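Small Things from the Market Table: September Gallery

My name is Naima Kettani and I sell key rings, small toys and paper goods. In September I had three tables at the Rernow hall, and many people asked me afterwards to put the items on a page, because they could not remember the names. So I made this gallery. It has short notes under each name, and pictures I will add slowly when I have the time. Please excuse my English, I write it carefully but it is not my first language.

The hall opens at nine in the morning. Visitors came from the town and also from the villages on the other side of the river, and the organizers told me that they printed 2000 leaflets. My place was next to the stairs, between the honey and the old radios.

Before you look, some practical words. Everything on this page can be ordered by letter or at my table. The number after the name is the number in my notebook, so please write it in your message. I do not keep large quantities. When an item is finished, I leave its note on the page, so that you can ask me if it comes back.

Felt coin purses, Danora

The Danora purses are made of thick wool felt, with a zipper on the long side. I had them in green, gray and plum. The green ones went first, before lunch. The zipper is a little hard in the first week and then it becomes easy.

Glass bead straps, El Khatib, no. 1255

The El Khatib workshop makes these straps for phones and small bags. Each one has a knot between the beads, and if the string breaks you lose only one bead and not all of them. A lady bought almost the whole box for a wedding.

Wooden name tags, Pristetti

Pristetti tags are for suitcases and school bags. I can burn up to ten letters on them. Please write the name in capital letters, I had some problems to read the handwriting in the spring.

Plush dog with black ears, no. 3720

My favorite of the season. It has a big fuzzy white head, two floppy black ears and a small pink mouth under the nose. The lower part has coral-pink stripes on cream white, and there is a pink blush mark stitched on the cheek. Children choose it for the ears, I think.
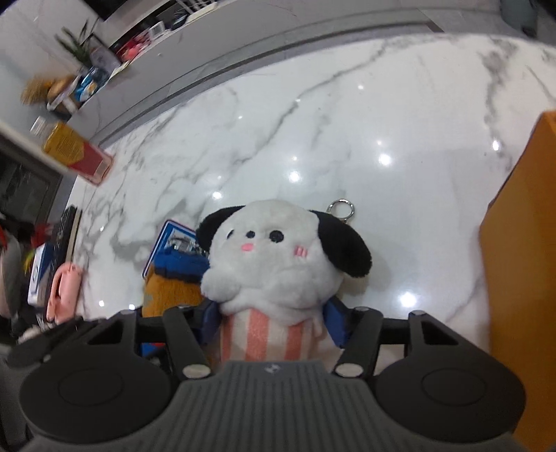
Paper stars for the window

Sold flat, in an envelope with a thread. You fold them at home along the lines, it takes ten minutes for the first star and less for the next. The yellow paper loses its color if it stays all summer in the sun.

For the winter market I will have the same place next to the stairs. If you want a tag with a name, please send it to me before then.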